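The Green One

By February the robotics club at Foley had folded the same shirt 276 times, and I use the word folded in the generous sense, the way you might say a toddler has set the table.

I should go back a bit. There were five of us that winter, and a teacher who had done something clever with pumps before she came to us and who marked our logbooks in purple pen. We had entered the Dratis Cup, the household tasks division, on the theory that the other divisions were full of kids who had been building things that climb stairs since they were eight. Household tasks sounded friendly. You drew a job from a list of 26 and had until spring to teach it to your machine. The school down the road drew watering a plant. We drew laundry, and I remember that we cheered, because all of us had folded a shirt and some of us had even done it without being asked.

We called our robot Cloria. It was meant to be Gloria, after the lady who used to run the cafeteria and who gave you extra gravy if you looked tired, but whoever typed it into the entry form that afternoon hit the wrong key, and the name came back to us printed on the official paperwork with a stamp on it. By then it suited her.

The Kumik building let us in after four o'clock, when the people who worked there were mostly putting on their coats. I loved that walk over from school, with the snow squeaking and the light going blue between the houses and somebody always carrying a box of doughnut holes inside their jacket to keep it warm. We weren't allowed food near the table, so we ate in the hallway in our sock feet, going over the plan, and then we went in and the plan fell apart.

My job was the logbook. I wasn't much of a programmer and I had been told, kindly, that I soldered like someone icing a cake on a bus. But I could write down what happened, and I was patient, and it seems a club needs one of those. So I have the whole winter in front of me now in three fat notebooks, with doughnut sugar still in the spines. Try 14: grabbed table. Try 20: grabbed shirt, would not give it back. Try 61: lovely sleeve, shame about the rest. Try 103 just says no.

The trouble with cloth, our teacher said, is that it has no opinion about what shape it is. A cup stays a cup while you reach for it. A shirt turns into something else the second you touch it, and then you're working on the new thing with instructions for the old one. She let us find that out on our own for a good six weeks before she said it, and I've never decided if that was teaching or if she was enjoying herself.

We tried a towel, which went better, and a pillowcase, which went worse. And we kept coming back to the green one, because the green one had been first, and we had all become a little superstitious.
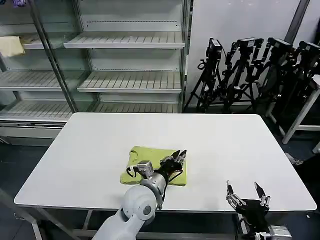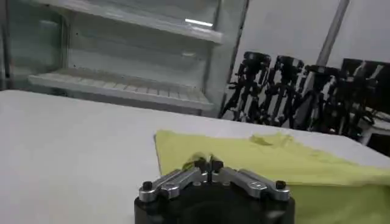

Cloria and the green one, Kumik building, after four.

I ought to tell you about the pinch. All the early tries went wrong in the same place, at the beginning, when she had to take up just a bit of the cloth and leave the rest lying where it was. She took too much or she took nothing. Our smallest member, who was in grade nine and had hardly spoken since October, watched this for weeks with her chin on her fists. Then one evening she put up her hand – we never put up our hands, it wasn't that sort of club – and said that her grandmother picked up pastry by pushing it a little first, so that it made a hill, and then she took the top of the hill.

It was very quiet in there. Somebody said, "Could you show us?" and she came up and did it with two fingers on her own scarf. Push, hill, pinch. She went pink right up to her ears.

It took us nine evenings to turn the pastry into numbers. I won't pretend I followed it all. There was a great deal of arguing about how hard a push is, and one of the boys stopped talking to the other for two days over the width of a fingertip, and I wrote that down too, under Remarks. But on try 277 she pushed, and a little ridge of green came up, and she took the top of it and lifted, and we all held our breath as though we were the ones who might drop it.

She dropped it on 278. She dropped it on 279, 280 and 281 as well, and I recorded a short speech from our teacher about not throwing mittens. After that, though, she started to get it more often than she didn't, and the entries in my book grew shorter and happier. My writing gets bigger, too. You can see it from across a room.

The last number in the third notebook is 329. It was past eight and the cleaning cart was squeaking along the hallway, and our parents were out in the parking lot with their engines running, and we had promised them one more, and then one more. I wrote the number at the top of the page and put my pen down so I could watch properly.

That's why there isn't anything written under it. I have told the story so many times since that my brother says the sleeves get straighter every year, and I suppose they do. But I know she put the hem up over the collar, and smoothed it once, and that our grade nine walked up to the table, looked it over for a long while with her hands behind her back, and said her grandmother would have done it again, but she'd have kept that one for company.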